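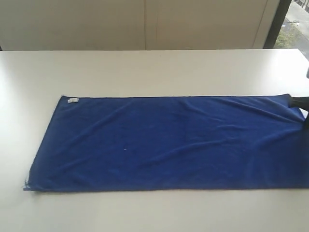
## 1. Introduction

This report was written for the second-year module on Work and Technology. It concerns the finishing room of Drovgate, a commercial laundry which serves hotels, two leisure centres and a number of care homes in the Ultdale area. In the spring the company began to use robotic grippers for one part of its towel work: taking hold of a cloth by the corner and drawing it straight on a white table before it is folded. The system was supplied by a firm called Montes and is known to staff simply as "the table".

The aim of the project was to find out how the work of the towel folders had changed, and how they regarded the change. The technical performance of the equipment was considered only where it affected the people working beside it.

## 2. Background to the workplace

Drovgate has folded towels by hand for most of its history. Sheets and duvet covers have gone through a feeder and ironer for many years, but towels come out of the dryers in mixed sizes and were always finished at benches. Each folder was expected to complete 500 towels in a shift. Bath sheets counted as two.

The bench work was paid at the lowest grade in the building. It was also the work to which new starters were sent first, and several of the present supervisors began there. Folders stood for the whole shift apart from breaks. Company records list wrist and shoulder complaints as the most frequent reason for a request to be moved to other duties.

Management gave two reasons for the purchase. The first was difficulty in filling the evening shift, which runs from 4 pm. The second was a new contract with the Stindeleo hotel group, which requires coloured cloths for its spa and cleaning departments to be returned in separate, evenly folded packs.

## 3. Method

The research was carried out between March and May and had three parts:

- six visits to the finishing room, each lasting one half shift, during which notes were taken at the benches and at the table;
- interviews with eleven members of staff, of whom seven were folders, two were supervisors and two worked in maintenance;
- a review of the daily output sheets and the fault log, which the company made available on the understanding that no employee would be identified.

Interviews took place in the canteen during paid time. Notes were written by hand and were shown to the person concerned before being used. One folder withdrew her comments on pay and these have been left out.

## 4. The work at the table

A cloth is laid flat and lengthwise, and a gripper pinches one corner and pulls. When the gripper tugs at the corner of a blue towel, the creases run away from it across the fabric while the far end remains fairly smooth. Folders pay close attention to these lines. A person at a bench removes such wrinkles with the flat of the forearm and does not think about it. The equipment has to do the same by pulling at the corners, and where a corner has been taken badly the towel comes away askew.

Certain features of a cloth matter more than they did before. A care label sewn near a corner can be mistaken for the edge of the hem. Frayed threads at a corner do not trouble a hand folder, who tucks them under, but the supplier's guidance asks that worn pieces be taken out beforehand. As a result, a sorting task which used to be informal has become a named duty, with its own line on the rota.

## 5. Findings

### 5.1 Output

On the sampled shifts the table completed 293 cloths, against 588 for the most experienced hand folder on the same kind of item. The supplier's target is 1000 per shift. Supervisors expected the gap to narrow once the sorting was more reliable. The folders interviewed were divided on this point, and three of the seven thought that the target had been set for new cloths of a single size.

### 5.2 Changes in duties

No folder lost employment during the period studied. Four were moved from the benches to sorting and checking. They reported less pain in the wrists but more tiredness of the eyes, and two said that they missed the pace of the old work. "At the bench I knew when I was having a good day," one of them said. "Now I have to look at the sheet."

The checking duty involves taking finished cloths, refolding those that are out of square and recording the fault. Refolded items were at first not credited to the person who had done them. This caused more ill feeling than any other matter raised in the interviews. The rule was altered in April after a meeting on the shop floor, and refolds are now entered in a separate column.

### 5.3 Skill and grading

The folders' knowledge of fabric was used heavily in the first weeks. They told the Montes engineers which cloths stretch, which cling after drying and which corner is best taken first. This help was given during ordinary shifts and was not paid as training. Both supervisors agreed, when asked, that it had been valuable. The grade for bench and checking work is unchanged.

### 5.4 Contact between staff

The benches face one another, and conversation between folders was constant on every visit. At the table the checker works side-on to the others and can hear little from the benches. One folder had asked for the checking position to be turned round. The request was still with maintenance when the visits ended.

## 6. Limitations

The number of interviews was small and no member of the night shift took part. The output figures were taken from a short period soon after installation, and may not represent later performance. Access was arranged through management, which may have affected what some staff were willing to say.

## 7. Recommendations

1. Checking and sorting should be graded separately from bench folding.
2. Time spent advising the supplier's engineers should be recorded and paid as training.
3. Staff should rotate between the benches and the table within each shift, with the change made at the main break.
4. The checking position should be turned to face the benches.
5. Output should be reviewed again after six months, using both hand and table figures for the same items.

A copy of this report has been given to the company and to the staff representatives. The interview questions are held with the module office.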